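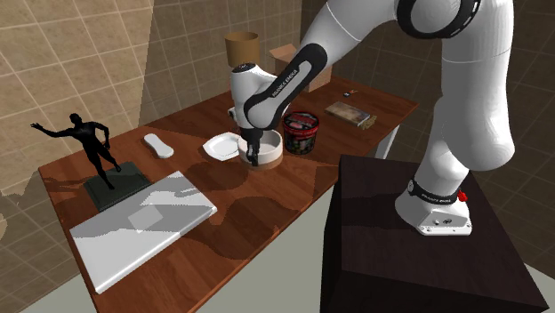

Milagros Bautista wrote to me that the Danko mixing bowl set had scratched her counter within a week, and that I should look at the bottoms before I recommended it to anyone. I had already been using the set every day by then, so I turned mine over. The largest one had a rough ring where the glaze stops. I rubbed it with fine sandpaper for a minute and it has been fine since, but a set at this price should not need it.

The set is three stoneware bowls that nest. I bought mine at the Andale kitchen store in Lundport, and they are also sold online. I have used them since October for bread dough, salads, pancake batter and leftovers.

Weight

They are heavy. The small bowl is 754 grams on my kitchen scale and the large one is 2151 grams empty. With a full batch of dough in it, the large bowl is a two-handed lift. The weight helps when you are stirring something stiff, as the bowl stays where you put it. It does not help when the bowl lives on a high shelf. Mine moved to a lower cabinet after the first month.

Mixing

The sides are steep and the inside curve is smooth, so a spatula gets nearly everything out. A hand mixer works well in the large and medium bowls. In the small one the beaters throw cream over the side unless you keep the speed low. There is no pour spout on any of them. Pancake batter runs down the outside, and I have gone back to using a ladle.

Cleaning

The glaze has held up. Tomato sauce and turmeric both washed off after a night in the fridge. Metal whisks leave gray marks that look like scratches but come off with baking soda. I put all three in the dishwasher and have seen no chips. The large bowl takes up most of the bottom rack.

Heat

The maker says the bowls are safe in the microwave. The small one gets too hot to hold after two minutes, even when the soup in it is only warm. I would not buy these for reheating.

Compared with the Otmont set

I also own the Otmont steel bowls. They are much lighter, they come with lids, and they dent. For whipping cream or carrying food to somebody's house I still reach for the Otmont. For bread I use the Danko, which keeps dough from cooling off too fast in a cold kitchen.

Lids are the main thing missing from the Danko set. A dinner plate covers the medium bowl, and a damp towel does for the large one.

I would buy the large bowl again on its own if the store sold it that way. Check the bottom with your thumb before you set it on anything you care about.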